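Rikstead Puzzle Table - Gallery

The puzzle table at the Rikstead community rooms runs through the cooler months, from 2 in the afternoon until closing. Danica Popescu and Nabila Mahrous look after the cupboard, and most of what's in it was donated by members or their neighbours.

Jigsaws go on the long bench by the window. The biggest one finished this year had 990 pieces, a harbour at dusk, mostly grey sky. It took roughly 7 weeks. Carol Whiteley did the edges and most of the boats.

Wooden burrs and knot puzzles are kept in the blue tub with their solution sheets. Please put the sheets back folded, in the sleeve.

Colour cubes are the favourite with the under-twelves. Scrambled ones stay scrambled until someone wants a go, and there's no time limit unless you ask for one.
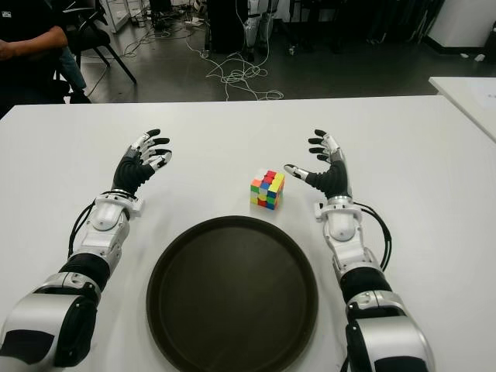
Ximena Esquivel teaches the beginner method, starting with the cross on one face and working down a layer at a time. She has printed 20 copies of the move sheet - they're in the drawer under the kettle. Cubes with stiff corners can be left with Danica, who will take them apart and clean them.

Swaps are welcome in January.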